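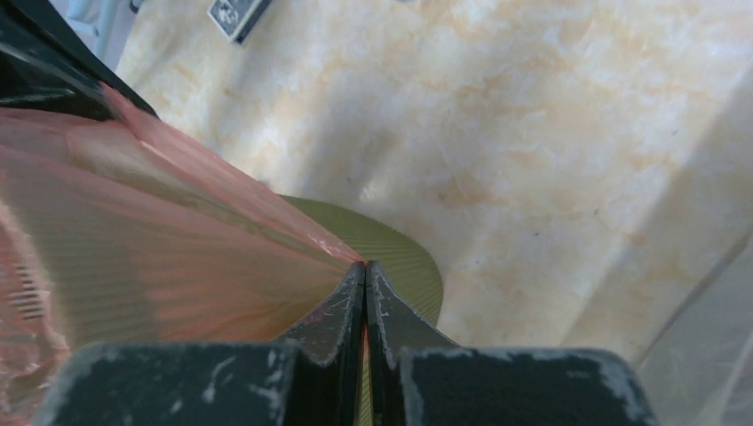

A gripper fault has halted two-arm bag handling trials at Savine, after the fingers failed to open on command. Nobody was hurt. The cell has been out of normal use since early July while controller maker Nitell examines the logs.

The fault was logged at 14.20 on the Jirkska test cell, in which two arms share a single mounting bar. One gripper reported that it was open while its motor was still drawing closing current. The software, reading only the position value, allowed the arm to start its lift. 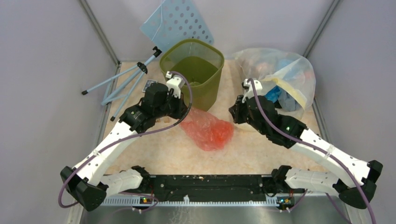

The log shows that the overload limit tripped after 198 milliseconds. It should trip within 40. Both arms then stopped and held position — the correct response, though a late one.

Thin plastic film is a known difficulty for the position sensor, as it adds almost no thickness between closed fingers.

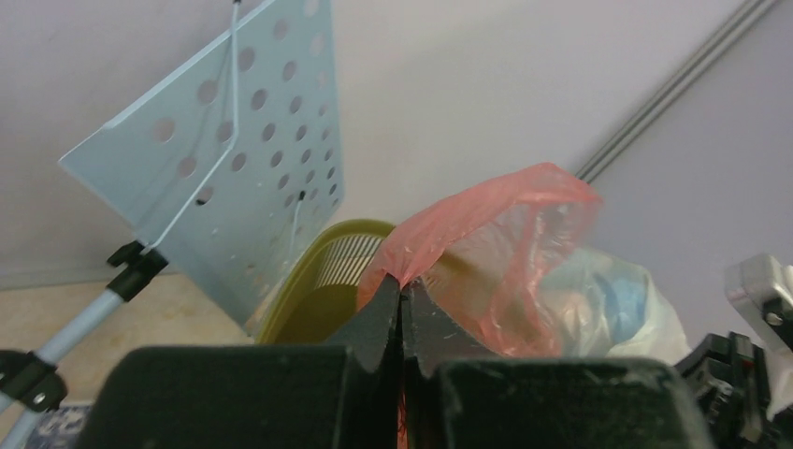
Gripper fingers closed on the neck of a red-pink bag.

Kelly Marsden, who leads testing at Savine, said the fault had appeared once before, at cycle 1,000, and was put down to a loose connector. "We replaced the connector and carried on. It came back at cycle 2,996, so it was not the connector."
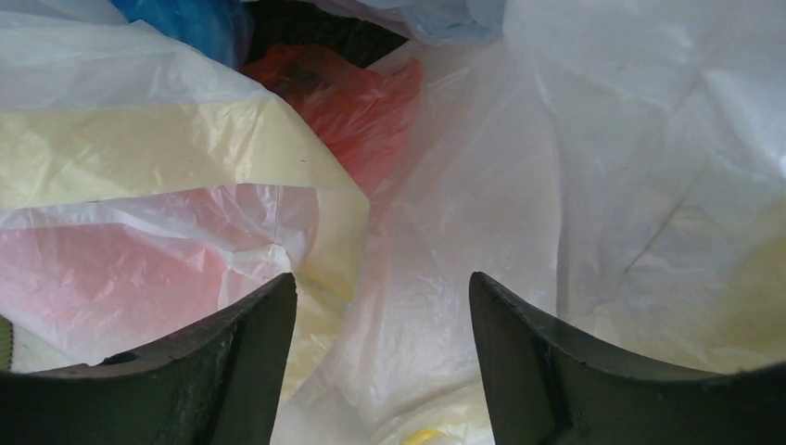
Nitell has supplied a firmware change that compares position with motor current before any lift. Until it has been checked, arm speed is limited and an operator must stay at the stop button. A second cell, at Bashir, uses the same controller and has been given the same limits.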